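Didetti to Open Felt Recycling Line at Robichaud Mill

ROBICHAUD, 28 July 2022 – Didetti, a maker of wool felt and padding for furniture and flooring, said it will open a recycling line at its Robichaud mill in December. The line will take in felt scraps from upholstery shops, carpet fitters and other small businesses and turn them into new padding.

The company will hire 16 people to run the line over two shifts. Hiring starts next month. The mill now employs 80 people, most of them in carding, pressing and finishing.

"We have been buying back our own trim from larger customers for years," said Annick Sandhu, managing director of Didetti. "Small shops kept asking if they could send us theirs. Until now we had to say no. Our old shredder could not handle mixed thicknesses, and we had no good way to sort small loads."

The new line is built around a shredder and a two-stage cleaning unit, which pulls out staples, thread and dried glue before the fiber goes back to carding. It will sit in the former dye house on the north side of the mill. The building has been used for storage since dyeing was moved to another site, and its roof and floor drains are being replaced this summer.

Under the program, called Wundulari, shops will fill bags supplied by Didetti and book a pickup when they have enough to send. Each bag holds up to 33 pounds. There is no charge for pickup within 200 miles of the mill. Shops farther away can ship bags at their own cost and will receive a credit toward their next order.

Gray and other dark shades will be taken first, as they can be blended without sorting by color. White and light felt will be added once the cleaning unit has been tested on them.
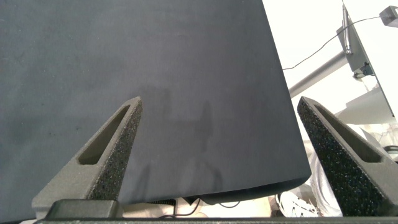 What the program accepts

Wool felt and wool-blend felt of any thickness are accepted, as are offcuts with a small amount of glue on one side. Pieces may be any size. Felt with foam or rubber backing is not accepted, and neither is material that has been treated with flame retardant. Bags should be kept dry and tied shut before pickup. A full list will be sent to shops when they sign up.

Trirberg, an upholstery supply firm that has bought padding from Didetti for a long time, took part in a trial of the bags this spring.

"Our cutting room fills a bag faster than I expected," said Markos Konstantinidis, operations manager at Trirberg. "The main thing for us was pickup. We don't have the floor space to let scrap pile up, and the dumpster costs money every time it is emptied."

Padding made on the new line will be sold in the same widths as the company's current range. Prices will be announced in the fall – samples can be requested before then through any Didetti sales office.

Shops that want to join the program can sign up by phone or at the mill office. Job openings will be posted at the mill gate and on the company's website.

About Didetti

Didetti makes pressed and needled felt, carpet padding and furniture lining. The company is privately owned and has its main office at the Robichaud mill.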